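On Friday, Trefor Jarman wrote:

> Could whoever sorts the baskets please keep food and stationery apart? I went in for the tape and got a handful of ginger.
>
> Trefor

Trefor,

Point taken. The tape now lives in the small reddish basket, and the yellow one has everything else until I hear a better idea.

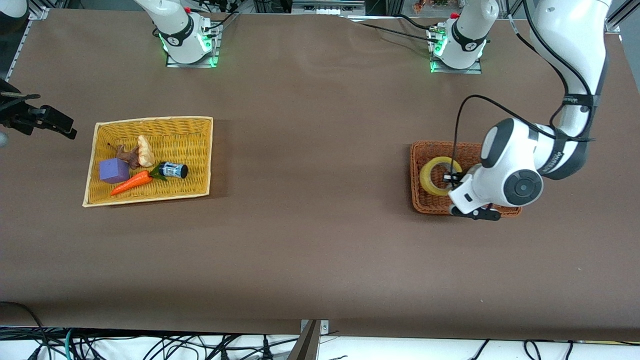 *Tape on the right, carrot and company on the left.*

The carrot is a toy, before Reinaldo tries to peel it again. The purple cube is foam and has no culinary future either. Ginger stays where it is until Zuleica claims it, and I'll give her 2 weeks.

Elaine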